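Wednesday, December 9, 2020
Workshop notebook, bench 2, mugs and coasters
Written up by Saadet

Morning on the Celtwood job. Irfan wants the mug and coaster cell ready to show their packing room people in April, so the question this week is less how fast the arm goes and more what the people on either side of it will be doing.

What the packing room does now, from Meriem's two visits: one person sets mugs out on the bench, one person matches each mug to its coaster, one person checks for chips and boxes the pair. They swap round at every break. The matching is the part they complain about least. The setting out is what hurts wrists and shoulders, and that is the part we are not taking over yet. I have said this to Irfan and he agrees it should go in the report in those words.

Jerker (the arm; Mohsin named it and it has stuck) ran on the old pick list first. The last full run on that list, logged by Kulsoom, was 1,526 picks. The new list has been let go to 1,823 before a stop for cleaning. I don't want these two numbers quoted side by side to Celtwood, as the mugs were not the same mix.

Changes to the pick list today:
- upright mugs first, by the handle where the handle faces the front
- tipped mugs after that, lower speed, grip on the body
- coasters last, and only when clear of any mug
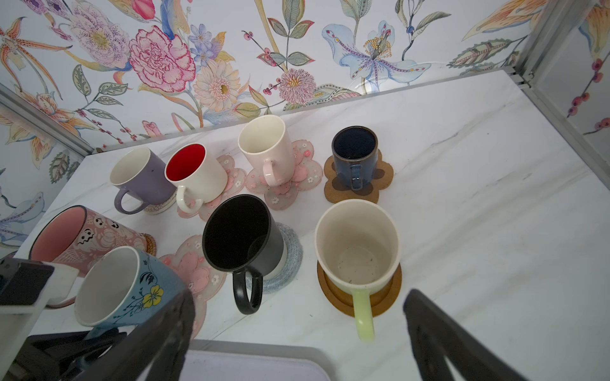
Bench 2 from the wrist camera. Eight mugs, two of them over at the front left, one pink flower coaster partly covered.

The tipped ones are where the list needs a person. With the light blue mug lying towards the camera, the flower coaster by it can't be taken until the mug has gone. The old list would have tried for the coaster anyway. The new one puts it to the end and, if it is still covered, puts up a call on the screen. Mohsin's view is that the call should come straight away so that whoever is on shift can plan for it. Mine is that it should wait until everything else is done, or they will be walking over every few minutes. We have left it waiting for now. The people at Celtwood should be the ones to choose, and Meriem will ask them.

The pink flower coasters need a note of their own. They are see-through and the background comes up through them, so the depth reading is poor. The woven, cork and wooden ones are no trouble by comparison. The knitted one is soft and I have set the lift height 5 mm lower for it. Need to check that against the matt finish on the Weva finger pads, which are due a change in any case.

Handles: most of this set point towards the front, which suits us. In the packing room they will point wherever the last person left them. Kulsoom thinks staff will start turning handles to help the machine without being asked, and then it becomes part of the job without anyone having put it in the job. She saw it happen at Mollah with cartons. I would like us to write down that turning handles is not required, and to test with handles pointing all ways so that it stays true.

Checking for chips stays with a person. Irfan asked if the camera could do it. The cream mug is a good reason to be careful: it has small dark specks on the inside and I could not get a clean rule that tells a speck from a fault. An experienced checker does it by running a thumb along the rim. Leave it with them.

The other thing Meriem brought back is the swapping round. With three jobs people move at every break. If the arm takes the matching there are two jobs left, setting out and checking, and half the day would be setting out. That is worse for wrists than what they have now. Options we talked about: a raised tray at the back, smaller crates, or a third job looking after the cell and its calls. Meriem prefers the third, with proper training and the pay grade to go with it. No decision.

To do:
Kulsoom, 50 runs with handles turned at random
Mohsin, stop button on the left side as well as the right
Me, depth settings for the see-through coasters, then the finger pads
Meriem, ring Celtwood about when the call should come and about crate sizes
Irfan, read the two paragraphs on swapping round and chip checks before he sends the quote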